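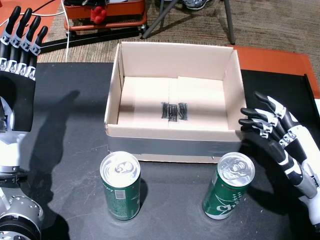 4.2 Writing the rules down

When Mi-kyung Hwang and I started on the tabletop work, we had no written rules. We had habits. I put the cans wherever my hand landed, she lined hers up with the corners of the box, and Jong-dae Ham moved the box itself when he thought the robot could use a bit more room. All of us figured we were running the same task. Then Ga-eun Kang sat down with the first 239 episodes and tried to sort them by starting layout, and she gave up by lunch. That's where this section comes from.

The rule sheet we ended up with has 14 rules on it. I won't go through them all (the full sheet is in Appendix B), but a few of them took real arguing, and I think the arguments are more useful to other labs than the wording.

Start with the start pose, shown in Figure 2. The box is open with its flaps gone, the two green cans stand upright in front of it, one toward each front corner, and the hands wait on either side. Our first draft said "cans in front of box, hands clear." Anas Kabbaj read that and asked me, very politely, what clear meant. I said, well, not touching anything! He pointed out that a finger can be not touching a can and still be so close that the first small motion knocks it over. So the rule now says that the operator has to be able to see tabletop between each hand and the nearest object from the operator's own seat, and if there's any doubt, the hand backs off and the episode starts over. It's a judgment call, I know. We tried a spacer block for a while and people kept leaving it on the table, so we dropped it.

The next fight was over marks. You'll notice black marker on the inside bottom of the box in Figure 2. I like marks. They're quick, and a new person gets what you mean right away. Deok-su Seok does not like marks, and his objection is a fair one: if a policy is trained on camera views, anything you draw is part of the input whether you meant it to be or not. We settled on a rule that any mark in view of a camera goes in the log with a photo, and that it doesn't get redrawn, darkened or wiped partway through a block. If it has to change, the block ends and a new one begins. The same goes for tape on the box. A box with fresh tape gets a new box number, even when it's the same box. Jong-dae thought this was fussy and still does.

Shadows got a rule too, and I wouldn't have guessed that going in. Look at the left side of Figure 2 and you'll see the hand and arm throwing a long dark shadow over the tabletop. I don't mind shadows as such (the robot will have to live with them), but I do mind a lamp that gets nudged between episodes with no note of it. Lamps now stay put for a block, and their positions get written down at both ends of it. Smudges on the table we simply leave alone. Mi-kyung wanted it wiped down before each block, and we did that during April, but nobody could agree on how clean was clean, so the log just has a yes or no for wiping.

Then there's the floor. Most of the guidance I had read stops at the edge of the table, and ours did too until Anas made us look past it. Behind the table in Figure 2 there's a cart, the black legs of a stand, a thin white cable running over an orange mat toward the table edge, and, right at the top, a gray-and-white sneaker. Our rules on this are short. Cables that come to the table are checked before the arms are powered. Stands don't move during a block. Anyone who isn't operating stays outside the reach of both arms, and the operator says "live" out loud and waits for an answer before the hands leave the start pose. I felt silly saying it for the first day or so, and after that I stopped noticing.

The stop rule is the one I'd fight for. Anybody in the room can call a stop, for any reason, and the episode gets logged as stopped and kept. In our earlier habit we tossed those, which meant we had no record of what made people nervous. More than 50 stops have gone into the log under the current sheet, and reading through them led straight to changes in the wording on hand clearance and on cables.

We haven't solved can replacement. A can with a dent sits a little differently, and how dented is too dented depends on who you ask. Ga-eun has a draft rule based on whether the can stands steady without help. I've been using it, Deok-su hasn't, and we log which one of us set the table. The version of the sheet in Appendix B is dated 06/05/2022 and leaves that line blank.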